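Playroom walk-through, February - Lallero house, downstairs
Checked by Emmett Obi

I do this one before the kids come in, so forgive the rambling in the comments. Takes me about 22 minutes if I don't stop to tidy (I always stop to tidy!).

1. Door opens fully, nothing behind it - OK
Comment: Sticks a little in damp weather. I leaned on it twice and it was fine.

2. Window latch closed, curtain ties up high - OK
Comment: I knotted the ties again, they'd slipped down since last month.

3. Floor clear of small parts - NEEDS WORK
Comment: Found 2 beads and a pen cap under the Zirkau shelf, all in my pocket now. Please sweep right to the back, the broom does fit.

4. Outlet covers in place - OK
Comment: All 6 there. The one by the door is a bit loose, so I've put a spare in the drawer.

5. Soft toys: seams, eyes, anything that pulls off - OK with a note
Comment: I gave everything a good tug, and I do love this part. Anything dressed up gets its glasses and hats checked too, arms and hinges especially.

6. Food and wrappers off the floor and away from the toys - NEEDS WORK 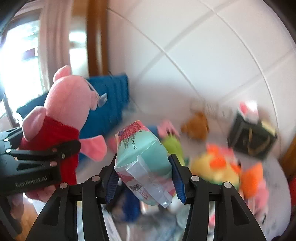
Snacks go in the lidded bin in the kitchen, please, even the sealed ones - little hands find them and then we've got crumbs in the cushions and a wrapper in somebody's mouth.

7. Blankets and cushions stacked low - OK
Comment: Washed at Vasilakis, back and dry.

Next check same time next month, 7:30 in the morning.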